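Prustonus Institute for Applied Automation
Shared Equipment

Print this page | E-mail this page

Lestico Two-Arm Household Cell

Location: Szabó Building, Room 227
Equipment contact: Aranka Kozma
Access: trained users only, by reservation

The Lestico cell is a two-arm manipulation station for work with ordinary household objects. It is available to research groups of the Institute and, by written agreement, to outside partners. The arms are mounted on an aluminum extrusion frame that can be placed against domestic furniture, so that an arm can reach a couch, a nightstand or a low shelf as well as the wooden top of the station itself. Each arm carries a two-finger gripper and a small wrist camera.

This page covers the setup of the cell and its routine care. Arm programming and the recording software are treated in the user manual, a copy of which is kept in the drawer under the operator's desk. The manual takes precedence wherever the two differ.

Reservations

The cell is reserved in half-day blocks. Morning blocks begin at 8:30 a.m. and afternoon blocks at 1:00 p.m. Time for setup and for returning the cell to its parked state is included in the block. Groups that need the furniture rearranged should state this when they reserve, as the couch may be moved only by two people and the floor marks have to be renewed afterward.

New users complete a supervised session with Ms. Kozma before working alone. Users who have not operated the cell for one full semester are asked to repeat it.

Placing the frame

The frame stands on leveling feet and is held to the adjacent furniture line by floor marks. To place it:

1. Park both arms and press the stop button. Confirm that the brakes are engaged.
2. Release the feet and move the frame by its lower rails. Do not pull on the arm bases, the wooden top or the light strips.
3. Set the edge of the wooden top 175 mm from the nearest piece of furniture. A smaller gap traps the cables. A larger one leaves the far seat cushion out of reach.
4. Lower the feet and check the top with the long level in both directions.
5. Fit the clamps and close them by hand. Clamps are used for accessories and temporary parts and must never carry the load of an arm.
6. Check the 16 corner fasteners of the frame with the preset driver. A fastener that turns is recorded in the logbook, even when the movement is slight.

The frame lighting may be set to any color for a session, provided the setting is written down. Groups comparing recordings made in different months have found that a change in the light is easily mistaken for a change in the camera.

Cable routing

Most of the stoppages logged for this cell in the past year were caused by cables. Three separate runs are involved: power and communication to the arm, the gripper cable, and the wrist camera cable. The gripper and camera cables are gathered at the wrist and must have enough slack for a full turn of the last joint in either direction.

Users should route the bundle along the outside of the wrist and leave a free loop above the gripper housing. A loop that hangs below the housing will catch on upholstery, and pillows with a raised weave are particularly prone to this. The long run back to the frame should pass above the furniture, with no part of it resting on an object that is to be handled. Where a connector is wrapped in foil, the wrap is to be left in place and reported if torn. Replacement cables are supplied by Amalix and are stored, labeled by length, in the gray cabinet. Cables from other sources are not permitted, including for short trials.

After any change to the routing, drive the arm by hand through the corners of its working area before switching to powered motion. Watch the connector at the frame end as well as the wrist. A connector that shifts during this check needs strain relief before the session may continue.

Gripper care

The gripper is an assembly of dark plates and linkages held with metal hardware. Fabric fibers collect in the linkages when the cell is used at the couch, and they are the usual reason for a finger that closes late or stops short.

Before each session, inspect the fingers from both sides. Remove lint with the soft brush. Compressed air is not to be used, because it drives the fibers farther into the joints. Wipe the contact faces with a dry cloth and look for glazing or cuts. Bolt heads should be flush with the paint marks; if a mark is broken, the gripper is taken out of service until the bolt has been reset.

Every 300 hours of operation the gripper is removed, cleaned and returned to its calibration fixture by the equipment staff. The cell is unavailable for one day. Users will find the next service shown on the hour counter beside the operator's desk and should plan longer studies with it in mind.

Wrist camera check

The camera should show both fingers low in the view, with the held object between them. Open and close the gripper once with nothing in it, then once on a rigid object with small printed markings. A television remote control serves well for this purpose: the lettering on its keys gives an immediate indication of focus, and its straight sides reveal a camera that has rotated in its bracket. If the larger lettering cannot be read, clean the lens with the cloth provided and repeat the check. Never adjust the bracket while the arm is powered.

Glossy black objects on the dark wood of the nightstand are difficult for the camera. Users working with such objects should record the lamp positions along with the exposure setting.

Working positions

The position at the couch is used for soft and upright objects, such as a book stood on a pillow. The arm approaches from above with the fingers pointing down. Approach speed is limited in software for this position, and the limit is not to be raised without the agreement of the equipment contact.

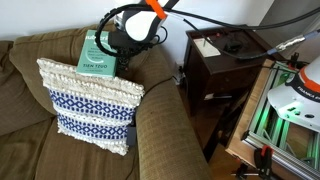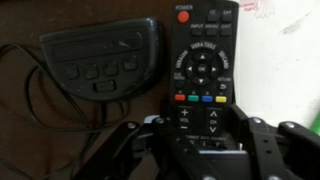

Top: the gripper beside the book at the couch, with the station at right. Bottom: a remote control between the fingers, from the wrist camera.

Ending a session

1. Set down any held object under power. Do not open the fingers by hand.
2. Return both arms to the parked pose and engage the stop.
3. Lift the cable bundle clear of the couch and hang it on its hook.
4. Brush the fingers and put the brush back on the frame.
5. Return household objects to the bin marked for your group. Objects left on the furniture will be placed in the common bin.
6. Enter the hour counter reading, any loose fastener and any cable fault in the logbook.

Faults and repairs

Users may clear a protective stop once. If the same stop occurs again within a block, leave the cell parked, attach the yellow tag and notify the equipment contact. Covers on the arms and on the gripper housing are opened by equipment staff only.

Replacement of finger pads is normally completed the same day. Cable replacement requires a new wrist check and a new camera check, both of which are signed by the person who carried out the work. Costs arising from normal wear are met by the Institute. Damage resulting from use outside the conditions on this page is charged to the reserving group.

Requests for special fingers or mounts should reach Ms. Kozma before the end of January for fabrication in the spring term.

Print this page | E-mail this page

Last updated: November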